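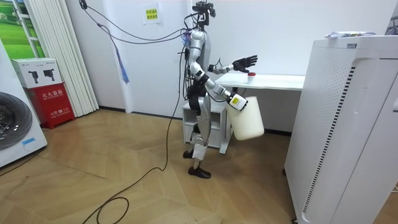
*Jug in one hand, the other out over the desk and the little red-lidded cup.*

Okay, budget talk! A bunch of you wrote back after the last issue asking what we're planning to buy next year and why the wish list keeps changing, so I'm going to lay it all out (grab a coffee, I get excited about spreadsheets).

First, the humanoid. I went into this thinking the price of the robot was the price of the robot. Ha! Renata Szczepańska, who has been through two of these purchases already, sat me down in August and made me add a second column to my sheet called "everything else," and that column has been growing ever since. Hands are quoted separately. If you want five fingers on one side and a simpler gripper on the other, that's two different line items, two different sets of spares and two different lead times. We had one supplier, Skover, tell us 11 weeks for fingers alone. So if you're planning a spring start, please order the hands before you order the paint for the room!

Then there's the overhead stuff. Cables, straps, something solid to hang them from. I had exactly zero dollars down for the ceiling in my first draft. Arnulfo Paucar got us a quote from Rallside for the rail and the fitting, and I won't print it because they asked me not to, but let's say it moved from "misc" to its own tab pretty fast. Measure your ceiling height before you call them. I didn't, and I had to call twice.

Floor space is the other thing I underestimated. We're pricing the home-style room: washing machine, desk, drawers, air purifier, the ordinary stuff people have. The furniture is the cheap part, I'm happy to report. Fidelina Chambi found most of what we need secondhand, and the whole household list came to $516, delivery included. I nearly fell off my chair. That same week I'd signed off on more than that for connectors.

A few things I'd tell anyone starting their own sheet:

- Ask what the service plan covers in writing. Palomino's covers the joints and leaves out the hands, and I only caught it on page 60 of the contract.
- Put shipping and import fees on their own line.
- Budget for jugs, cups, lids and bags. They're small, they get dropped, and you'll be rebuying them forever.
- Get the fire extinguishers and the electrical work quoted together if your building lets you. Ours did, and it saved us a visit.

The big open question is lease or buy. Elias Rawashdeh is firmly on team lease (he thinks anything we buy now will look ancient by the time it's paid off) and I keep going back and forth. Iletti will do a lease with a buyout at the end, which sounds great until you see the monthly number. Giuliana Correa is running both versions for me with the service plan folded in, and I'll share the comparison next issue, with the real figures where I'm allowed to.

If you've leased one and regretted it, or bought one and regretted that, hit reply and tell me! I'm especially curious what you ended up paying for spare fingers.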